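4. Setting Up Your Herkus Sorting Table

Now for the fun part! Once the table is up and level, you can start laying out your small items, and this is where a pile of odds and ends begins to look like a collection. Whether you're cataloging a family attic or a whole shop counter, the steps are the same.

Before you start

You will need the label sheets from the Menero starter pack, a soft pencil, the log book and a dry cotton cloth. The table holds up to 42 pounds, spread evenly.

CAUTION: Do not lean or sit on the table, even with the leg locks closed.

4.1 Leveling the table

1. Turn all the foot screws in as far as they will go.
2. Set the table where you plan to work, at least 19 inches from the wall. You'll be glad of the extra elbow room.
3. Place a pencil on the surface. If it rolls, lower the foot on that side one half turn and try again.
4. Close the leg locks. Each one should click.

Note: On thick carpet the feet may settle overnight. Check the level again the next day.

4.2 Laying out small items

1. Wipe the surface with the cloth and let it dry fully.
2. Put out only the items you plan to log in this sitting. A short row is much nicer to work with than a heap!
3. Leave a hand's width between items, so there is room for a label beside each one.
4. Keep boxes and cases closed until they have a number.
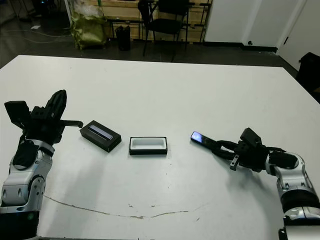
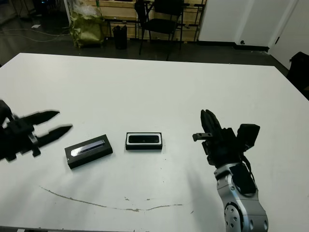
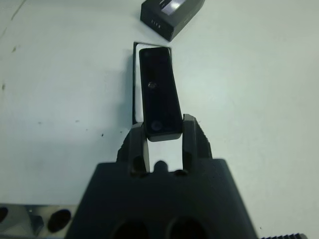

Small items during layout and handling on a white table.

5. Write the item number on a label in pencil, then lay the label next to the item – don't stick it down yet.
6. Copy the number into the log book, along with a few words you'll recognize later. "Grandpa's desk, top drawer" beats "misc." every time.

CAUTION: Never put labels on leather, bare wood or printed paper. Use the string tags instead.

4.3 Storing the items

1. When a row is logged, move the items to a tray in number order.
2. Slide the tray into the rack, lowest numbers at the top.
3. Mark the tray number in the right-hand column of the log book.

Each label sheet has 70 labels, so one sheet goes a long way. If you run short partway through a drawer, finish the drawer with string tags and start the next one on a fresh sheet.

Tip from Feven Belay, who tested this guide on three generations of kitchen gadgets: log the oddest items first. They spark the best stories, and you'll want time to write those down.

For folding the table away, see Section 5.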